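News > Networks > Rural coverage

Prulten switches on shared mobile masts across the Tallero valley

January 2, 2022 – People living in the Tallero valley can now make a call from their own kitchens, whichever network they pay for. Prulten, the regional mast operator, has finished its shared coverage project and put the last of its 29 new sites on the air, bringing usable 4G to 1,530 homes that had one bar on a good day or none at all.

The idea behind the project is simple, and we are delighted to see it working at this scale. In the past, each carrier that wanted to cover a valley had to put up its own mast, run its own power and dig its own fiber trench. For a place with a few farms and a school, the sums never worked. Prulten builds one mast and one set of radios, and the carriers share them. Your phone still shows the name of your usual network, and your bill doesn't change.
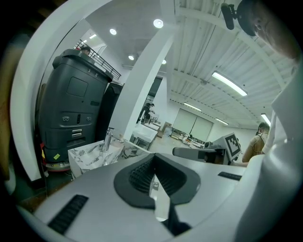 Work began in May with the sites along the river road, where the ground is flat and there was power close by. The upper valley took longer. Six of the masts stand above the tree line, and the crews could only reach them by a logging track that washes out when it rains hard. Those sites don't have fiber at all. They pass their traffic down the hill by microwave link to a cabinet at Okafor, where it joins the main line.

Fostari supplied the radios and the software that divides capacity among the carriers. Each carrier is guaranteed a minimum share at every mast, and whatever the others aren't using is free for anyone to borrow. On a quiet afternoon that can mean one customer has most of a mast to herself!

"We drove the whole valley road on the last night of testing with a call open, and it held from the bridge to the top farm," said Fotini Mavromatis, project lead at Prulten. "I have been driving that road for years and I know every spot where the line goes dead. I kept waiting for it. We were all a bit giddy by the time we turned around."

Voice calls go over 4G at every site, so older handsets that can only place calls on 2G or 3G won't benefit until they are replaced. Most phones sold in recent years will work, though a few need the 4G calling setting turned on by hand. Emergency calls are carried for all phones that support 4G calling, on any network.
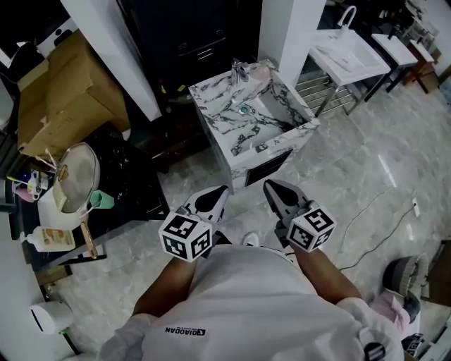
Helmi Saarela said the change was plain from the first morning, when her phone rang in the barn and she didn't know what the noise was. She would still like to see the side road to the quarry covered, and she has told Prulten so more than once.

The quarry road is on the list. Prulten is looking at 2 possible spots for a further mast there, both within 300 yards of an existing power line, and will hold an open evening at the Okafor school before choosing between them.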